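자유게시판 > 살림/주방
제목: 흰색 식탁 상판 누렇게 뜬 거 살려보신 분
2021년 9월

밤톨두개
급해서 두서없이 씁니다. 이사오면서 Orncombe 흰색 식탁 들였는데 7월부터 한쪽이 누래요. 창가 쪽만. 김치국물은 아니고 전체적으로 아이보리? 처럼 떴어요. 중성세제, 베이킹소다 다 해봄. 베이킹소다는 한시간 올려놨는데 차이 모르겠고요.
고객센터는 3238번 상판은 햇빛 변색 보증 안된다고만 하고 끊음. 상판만 따로 파는지 물어봤더니 그것도 모른대요. 주말에 시어머니 오시는데 그전에 뭐라도 해보고 싶어요. 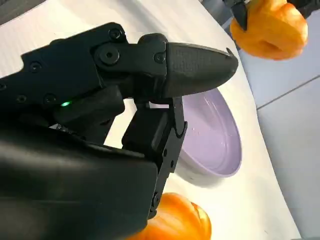 아 그리고 매직블럭은 아직 안 써봤어요. 광 죽는다는 글을 봐서 겁나서요. 써보신 분 계시면 결과좀 알려주세요.

수세미장인
매직블럭 하지 마세요 진짜. 저 Chiba 흰 상판 그걸로 문질렀다가 그 자리만 무광 됐어요. 빛 비스듬히 받으면 얼룩처럼 보임. 되돌리는 방법 없음.

오후네시
윗분 너무 세게 미신 거 아닌가요; 저는 2년째 매직블럭으로 닦는데 멀쩡해요. 물 듬뿍 묻혀서 살살. 상판마다 다른듯

수세미장인
살살 했어요. 2년 뒤에 다시 얘기해요 ㅋㅋ

겨울무
햇빛 변색이면 뭘로 닦아도 안 돌아와요. 때가 아니라 코팅이 변한 거라. 저는 포기하고 식탁보 깔았습니다. 확인하는 법은 늘 뭐 올려놓던 자리 있죠, 화병이나 쟁반 밑. 거기만 하야면 햇빛이에요.

밤톨두개
헐 방금 쟁반 들어봤는데 밑에만 하얘요... 네모나게...ㅠㅠ

겨울무
그럼 확정이네요. 돈 쓰지 마세요

오후네시
그래도 Kolik 크림 한번은 써볼만해요. 저도 창가였는데 좀 나아졌음. 기름때가 섞여있으면 그만큼은 빠지니까요. 제가 한 순서 적어요.

1. 미지근한 물로 먼저 닦고 완전히 말림. 물기 있으면 크림이 묽어져서 소용없어요
2. 구석에 콩알만큼 테스트. 하루 두고 보세요 (저는 성격 급해서 반나절)
3. 면 천에 묻혀 한방향으로. 동그랗게 돌리면 자국 남아요 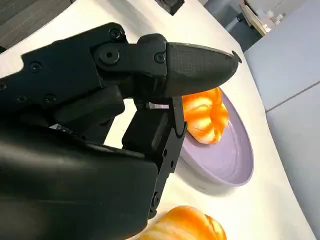 4. 젖은 천으로 2번 닦아내고 마른 천으로 마무리. 잔여물 남으면 오히려 끈적여서 먼지 붙음

수세미장인
Kolik도 연마제 들어있어서 매직블럭이랑 똑같아요. 왜 자꾸 권하시는지

오후네시
저는 괜찮았다고 쓴 거예요. 테스트 먼저 하라고도 썼고요

국자
지나가다. Dura 시트지 붙이는 게 제일 빨라요. 저희집 100% 만족. 단 뜨거운 냄비 바로 올리면 울어요. 모서리는 드라이기로 데워서 당기면서 붙이세요. 혼자하면 기포 엄청 생기니까 둘이 하시고

겨울무
시트지는 나중에 뗄때 끈끈이가 문제. 전세면 몰라도 자기 식탁에는 비추요

국자
스티커 제거제로 잘 떨어지던데요? 식탁이랑 전세가 뭔 상관인지..

밤톨두개
다들 감사해요. 일단 구석에 Kolik 테스트 해보고 안되면 이번주는 식탁보로 버틸게요. 매직블럭은 안하는걸로. 식탁보는 방수로 사야되나요 그냥 천으로 사야되나요? 방수는 팔에 쩍쩍 붙는대서

겨울무
천이요. 방수는 여름에 못써요. 그리고 커튼부터 다세요, 안그럼 반대쪽도 누래짐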